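Skisura Valet Stand
Small accessory rack with tray

If you own more than one bow tie, you know what a drawer does to them. They get folded, then squashed, then you find the one you wanted under the socks ten minutes before you have to leave. We've been fans of the Skisura since the first samples landed on our desk, and it has quietly taken over the top of almost every dresser in the shop!

It's a simple thing: a black metal frame with one bar across the top, pegs hanging down from the bar, and a wooden tray at the base with a thin black rim. Bow ties, a watch, a bracelet or two up top, and the tray takes whatever comes out of your pockets at night – keys, coins, cufflinks, that receipt you keep meaning to throw away.

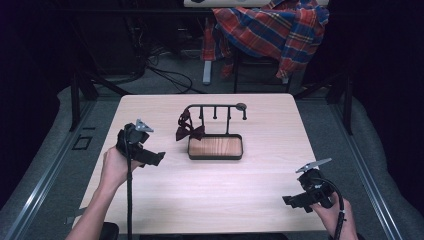

Bow ties are where it really shines, especially the ready-tied kind with a band. Loop the band over the rack and let the bow hang free. Long neckties are too much for it, and if those are most of what you wear, have a look at the Stastura, the tall version with a bar 80 cm off the floor. Necklaces do well here too, as long as they're on the shorter side.

The wood in the tray is a warm orange-brown and the grain is different on each one, so yours won't match ours exactly (we think that's half the fun). It looks especially good on a pale top. Kimie Higuchi, who drew the first version for Mazza, wanted the round knob at the end of the bar left plain, and we're glad she got her way. It's a great spot for a ring.

Care: dust the metal with a dry cloth. Wipe the tray with a barely damp one and dry it right away. A little Ninum wood wax in January, when the heating is on, keeps the color rich.

In the box: rack, tray base, 2 screws, hex key. Putting it together takes 10 minutes, less if you don't lose a screw in the carpet like we did.

Item no. 136
Also sold without the tray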